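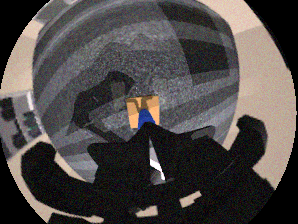

Re: [teleop-list] wrist view in sim, demos keep drifting left

From: Vija Kuusk
To: teleop-list
Sent: June, 11:40 pm

Quick one before I shut the laptop, sorry for the mess. Answers under the quote.

Teodoro Beltrán wrote:
> Hi all. We're collecting demos in sim for the small box pick, remote
> control only, no hand guiding, all of it through the round wrist view.
> Out of 14 demos from last night 6 have the same thing: operator comes
> in, box ends up left of the fingertips, they correct late and the
> wrist does a little hook right at the end. The policy learns the hook.
> Of course it does.
> Three questions.
> (a) is it the lens model or is it us
> (b) would you turn shadows off for the operators
> (c) throw the hooked ones away, or trim?
> Running Fetar for the input side, export goes to Truvov.
> Teo

(a) Bit of both I think. With a round view like that the grey surface swells up like a ball and the stripes bend with it, and people steer along the stripes. They're diagonal. So hand goes diagonal. We had the same in Ayala, swapped the striped texture for a plain one while teaching and most of it went away. Put the stripes back afterwards if you want them for training, replay the joint log and re-render. Don't make people fly over them.

Also tell your operators to line up on the peak in the middle of the gripper, where it comes to a point under the box, and to leave the fingers alone. Left and right finger don't look the same shape in that view, so if you try to center between them you're already off. Point under the blue, then go in. I say it out loud when I train people. Point under the blue.

(b) No!! Keep the shadows. That big dark lumpy one left of the box, I'm guessing it's the gripper's or the arm's, and it is the only depth cue your people have got. When I descend I watch the shadow more than the box. What I would do is move the light a bit, so it falls somewhere it doesn't run into the darker stripes. At the bottom you can't tell where shadow stops and stripe starts and thats exactly where you need it.

If somebody insists on shadows off then give them a second view from the side. Two views is plenty. More and they stop looking at any of them.

(c) Trim is ok if the hook is before contact. If it's after they touched the box, bin it, the box has been nudged and the rest of the demo is about a different pose. I cut to 2 seconds before first contact, look at the wrist yaw, and if it flips sign there the whole thing goes. Took me an evening to write the script, can send, it's ugly. Needs the Pivell log format but you could convert.

One more, scaling. What's your stick to wrist gain? If it's the Fetar default it's too hot for the last bit. Halve it when the gripper gets close, put it on a pedal if you have one. Half the late corrections I see are just people overshooting and fighting there own hand.

Does your log keep raw stick input or only the commanded pose? Ours kept only pose for months and I still regret it. Check before you record the next batch.

Have to run, will look at the other thread tommorow.

Vija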